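Got there just after 7 in the morning, shift change, and Katia Valentini was already on her second coffee and shouting at somebody about a pallet. Not angry shouting. The floor at Dadero is loud and you get used to it, she says. She runs the assembly side of the Laldale site, small control panels mostly, knobs and pegs and tabs that go into a board, then the board goes into a housing and off it goes. She has been here since she was nineteen.

I'd come to talk about the arms. Everybody wants to talk about the arms, she said, and took me the long way round, past the old benches.

"That was mine," pointing at one by the window. "You sat there and you did boards. On a good day I'd do 800. My thumbs were finished by thirty."

And now? Now she does hardly any by hand. The company put in the first two-armed unit in January, the software comes from a firm called Yaman, and the plan is for 3 of them on the line by the end of the year. The people on the benches were told in the canteen, all at once, with a slide show. It didn't go well.

"They showed us a film with music on it. Music! And Carmela stood up and said, is this where you tell us to go home."

Carmela Lo Presti did say that, she confirms it, and would say it again. She has the bench nearest the door and was the shop steward for years, though not any more. We talked in the corridor because she had ten minutes and wanted to spend them standing up.

"What they promised was no one out the door. OK. In writing, in the end, it took weeks. But what they didn't put in writing is what the job is afterwards. I know how to build a board. I don't know how to sit and watch something build a board."

Does she watch it?

"Four hours of my shift. Then I swap to repairs, thank God."

The swap was her idea as it happens. The first rota had people minding the unit the whole day and they hated it, two asked to move to the warehouse. You go sleepy, Carmela says, and then it stops and you've got to be quick, and you're not quick, you're thinking about your dinner. Half and half works better. Management took some persuading. Then they put it in the newsletter as thier idea, which she has not forgotten.

Back to Katia, who is more in favour, mostly. She's had the training, a fortnight of it, and she teaches the hand positions now. Which is an odd thing to be good at. You have to know what your own fingers do when you pick up a peg, and she'd never once thought about it in all those years.

"I had to sit with a peg and go slow. Where's my thumb? How hard am I squeezing? The engineer writing it all down. I felt like a kid learning to hold a pencil. But he couldn't have got it from anyone else, could he. He'd never built one."

Is she paid more for that? A bit. Not enough, she thinks, and there's a meeting coming up. Carmela is blunter on this. What the benches know is worth money, she says, and it went over to the machine for the price of a fortnight's training and a certificate.

I asked about speed. Slow, both of them said, seperately, and both laughed. The unit's log stood at 3077 boards the morning I visited, all told, and Katia could have told you which weeks were the bad ones without looking. Small parts are the trouble. Pegs especially. A person feels a peg that's gone in crooked, she says, you just feel it, and for the arms every one of those had to be worked out. 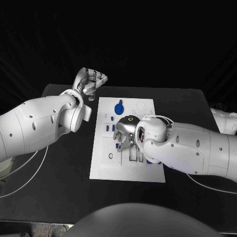
On the bench at Laldale: the right hand over a board, the left raised beside it, with the blue knob and pegs.

There was talk of a Dronar system for the packing end as well, smaller, cheaper. Parked for now. Katia heard it was the money, Carmela heard it was the floor, which isn't level. Nobody from the office could say when I rang.

What has changed that she didn't expect? Katia thought about this for a while. The talking. On the benches you sat elbow to elbow and talked the whole shift, births, divorces, the lot. With the unit there's one person at it and the rest spread out.

"I eat with them and I've got to catch up on everything. Before, I'd have known by nine o'clock."

And her thumbs?

"Better. Yeah. I can open a jar." She showed me, bending them both. "So I won't tell you it's all bad. I've got friends who stopped too late for that."

Carmela will be gone before the third unit arrives if the dates hold, retirement, she has a caravan picked out. Her bench stays, she made them agree to that too. For when the order is small and odd and it isn't worth setting the arms up. Anything over 1000 goes to the unit, anything fiddly and short goes to the bench, and she's been showing two of the younger ones how to do it by hand.

"They're slow as well," she said, and went back in.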